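Category: Robotics / Equipment Planning

4.2 Cost of the collection stage

In the first version of our budget we treated the hand-held grippers as small items and the robot arm as the main item. After the first year this looks wrong to us. The arm was paid once, but the grippers needed money in almost every month, for finger blocks, threaded inserts, cables and the time of the person who repairs them. For this reason we now plan the two parts in separate tables, and only the second one is discussed in this section.

The laboratory at Graltwood bought 2 hand-held grippers of the same design. The household tasks were selected before the purchase, so that the opening of the fingers could be compared with the objects. Spice shakers and a small rack (Figure 3) belong to the cheaper tasks in our list. The objects can be bought in any supermarket, and a broken jar does not stop the work for a long time. The table takes more of the budget than the objects on it.
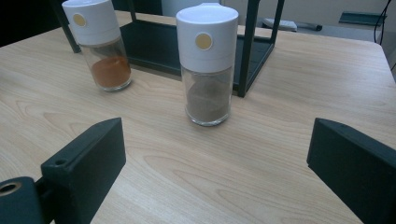 Figure 3. Two glass spice shakers with white caps and a black metal rack, seen between the fingers of the hand-held gripper.

Chien objected to this way of planning when an early draft was sent to the partners, and wrote that a cheap task is not cheap if it wears the fingers faster than a soft one, so the price of spare fingers must be written next to each task and not in one common line. We accepted the remark. The spare parts are now divided between the tasks according to the number of recorded demonstrations.

The plan for one gripper assumes 3,000 demonstrations before a full service. In the period from February we replaced fingers more often than this assumption allows, mostly on tasks with glass and metal. We therefore reserve one set of fingers for each 1,000 demonstrations. At the Tollenov site the same reserve was used, but the parts were printed in the building and only the material was charged to the project. The two sites cannot be compared directly on this point.

The delivery time should also be in the plan. One order from Brandberg was open for 107 days, and during this time a single gripper had to serve all tasks. We did not include the lost hours in the cost, as we have no agreed price for them. A group which buys only one gripper should keep a second mounting piece and a spare cable in the store from the first day.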